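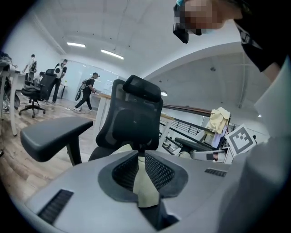

Chapter 3
Who Pays for the Sea Wall?

Search this book Go

I grew up in Ornley, a small harbour town where the road floods most winters, and as a child I thought the sea wall simply belonged to the sea. It had never crossed my mind that a person had signed for it, or that my parents were still paying it off through their rates when I left school. This chapter is about that kind of bill: how a town borrows to protect itself from the weather, and what it promises in return.

We'll start with a loan. Say the town council needs 200 million to raise its wall and move a pumping station. It could put up local taxes (try winning an election on that!), ask central government for a grant, or sell what's called a green bond. A bond is just a loan cut into pieces, so that lots of lenders can each take a slice. The green part is a promise about where the money goes.
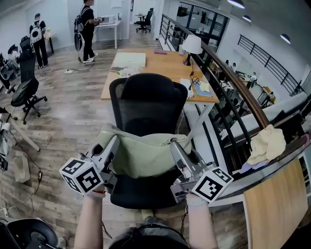 Figure 3.1 A bag over the back of an office chair, beside a desk with a lamp.

And that promise is where I get interested, and a bit grumpy. When I first read the papers for the Narisier bond, I spent a whole Friday looking for the page that said what would happen if the money went on something else. I found 16 pages on interest payments and a single paragraph on drainage. You'll read an extract in section 3.2, and I'd like you to look for the missing page too.

Next comes insurance. The Bautista scheme pays out when rainfall passes an agreed level, whether or not your roof has come off. That's quick – the cash can arrive before anyone has inspected a thing – but it can also leave a badly flooded street with nothing if the rain gauge happens to sit on the dry side of the hill.

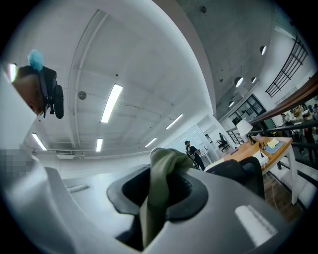
Figure 3.2 Olive-green fabric in a black rubber ring.

Last, we'll go to Sostirel, where the council spread its repayments over 15 years and then had to decide who counted as living near the river. I've changed my mind about that case more than once, so please argue with me.

Before you read on, find out who owns the nearest flood defence to your home, and jot down where you had to look.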